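4.2 Equipment planning and allocation of budget

The purchasing plan for the Berero cell was fixed before any hardware was ordered. The project had one equipment line, which had to cover the arm, the end effector, mounting, safety fencing and spares. Quotations were requested from two suppliers, Besteren and Igwe, against the same written specification. Both offered a parallel-jaw gripper as standard, and both listed the fingers as a separate item. The Besteren quotation was lower for the arm and higher for consumable parts. The Igwe quotation bundled a service visit that the project did not need in its first year.

Simulation was used to decide how much of the line should go on the end effector. Each candidate was modelled with its published jaw dimensions and tested in software on the part types the cell is expected to handle, among them long tapered rods. These are awkward for flat jaws, as the width between the contact faces depends on where along its length the part is taken. A gripper that is adequate near the narrow end may lack the stroke to open over the wide end. Figure 3 gives the view along the fingers used when checking jaw clearance.

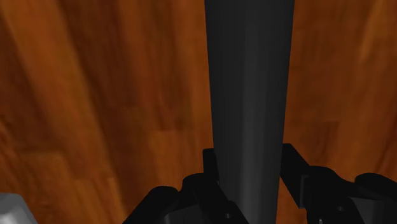
Figure 3. Simulated parallel-jaw gripper and tapered rod.

Stroke was therefore treated as a fixed requirement and grip force as a cost to be traded against other items. The shorter-stroke model would have saved 400 euros at purchase, but would have required a second set of fingers and a manual change between batches. At the planned rate of use, the labour for these changes exceeded the saving within the first year. The longer-stroke model was selected at a unit price of nearly 4000 euros, with 2000 euros held back for replacement fingers, fasteners and one spare controller cable.

Delivery times were given less weight than in the earlier Trelov study, where a late gripper delayed commissioning. In the present plan the order for the end effector was placed first, with a lead time of 10 weeks, and the arm was ordered to arrive in October. Prices are those quoted on March 22, 2020 and exclude tax and carriage. Running costs were budgeted separately and are treated in Section 4.3.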